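Coffee counters at Kodar to get robot help with cups and lids

Kodar, the catering company that runs the coffee counters in the office buildings at Hinport, plans to hand part of its counter work to robot arms. The job is a small one -- taking a paper cup off the stack, setting it down, and handling the lid -- but it is done all day long, and the company says it is the part of the shift its counter staff complain about most.

The change will begin at the Villanueva counter, the busiest of the four at Hinport. That counter served 798 drinks on its busiest day in May. A second counter, at Nirkham, will follow if the first one runs well through the fall.

Before any arm goes behind a counter, people have to show it how the work is done. For the past several weeks, Kodar employees have been taking turns at a work table in the company's training room, handling cups with a gripper in each hand. The movements are recorded and used to train the software that will run the arms. So far the company has kept 447 recordings. Another 358 were thrown out, most of them from the first two weeks, when people were still learning to use the grippers.

"You go slower than you would at the counter," said Alžběta Šťastný, who has worked at the Villanueva counter for six years and signed up for the recording shifts early on. "With your fingers you feel when two cups have come off together. With the grippers you have to look for it. After a couple of hours I was noticing things about cups that I never thought about before."

The shifts are paid at the supervisor's rate, and 22 employees have done at least one. Each shift lasts three hours with a break in the middle.
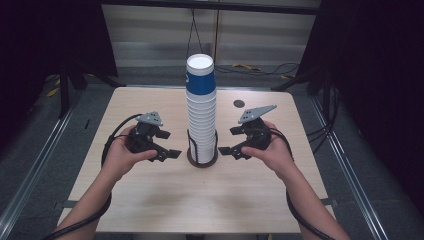
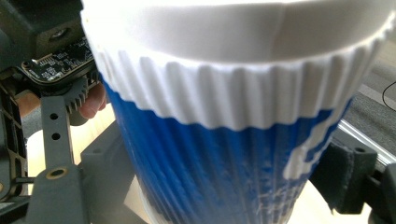
Will anyone lose their job when the arms go in?
Kodar says there will be no layoffs at the Villanueva counter through the end of next year. The company has made no promise beyond that date, and it has not said anything yet about staffing at Nirkham.

What will change sooner is how the shifts are put together. The Villanueva counter now has five people on in the morning, one of whom does little besides cups and lids. Under the new schedule there will still be five, but that fifth person will move between the register and the milk station and will be the one to step in when the arm stops. Staff will no longer rotate through the cup position every 40 minutes, as they do now.

Ifor Gittins, who manages the Hinport counters, said the rotation was brought in after several employees reported sore wrists and thumbs. He expects fewer of those complaints, though he said the company would not know until the arm had been in use for a few months.

"Lids are the worst of it," Gittins said. "Push too lightly and it leaks on somebody. Push too hard and you dent the cup and start over. People do that hundreds of times a morning."

Some employees are less sure. At a staff meeting in the spring, several asked who would be blamed for a bad lid once a machine had put it on, and whether the person at the handoff would be expected to check every cup. Kodar has since agreed that spills caused by the arm will not count against anyone's record. Checking the lids will be part of the handoff job, and that position will get one more short break per shift.

There was also a question about speed. The arm is expected to be slower than an experienced worker at first, and drinks may back up during the morning rush. Gittins said staff will be able to switch it off and work by hand whenever the line gets long, without asking a supervisor. A stop button will be placed at both ends of the counter.

Šťastný will be one of two employees trained to restart the arm and clear jams. The training takes four days and comes with a raise, which Kodar did not disclose. She said she would still rather make drinks.

"I told them I'd do it as long as I stay on the espresso machine most of the week," she said. "I like talking to the regulars. I don't want to stand and watch an arm all day."

The recording shifts continue for another month, with lids getting most of the remaining time. The Villanueva counter will close at 2 p.m. for three afternoons while the arm is put in, and the other Hinport counters will keep their normal hours.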